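I've fallen for the colour blue again, and this time it's woad! I grew a patch behind the shed last year, mostly out of nosiness, and in June I finally cut the first leaves. 567 grams went into the bucket (up to the brim, my big bucket is still full of compost) and the whole kitchen smelt of boiled cabbage until bedtime. Worth it.

What I love is the moment the wool comes up out of the vat. It's a sickly yellow-green, you think you've ruined it, and then the air gets at it and it turns blue while you stand there dripping on your shoes. I did two dips on the Szekeres fleece and got a soft, greeny blue, very close to teal. Two more on the Wasier yarn gave me something nearer a summer evening.
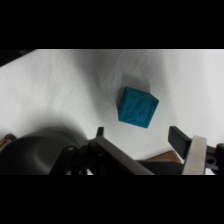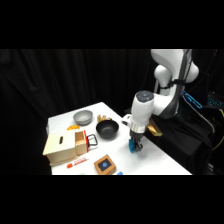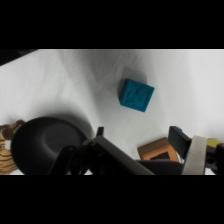 Valtteri Manninen wrote back that my vat was probably too hot, and that he'd let it cool a good while longer before the first dip. I'm trying that with the next lot of leaves.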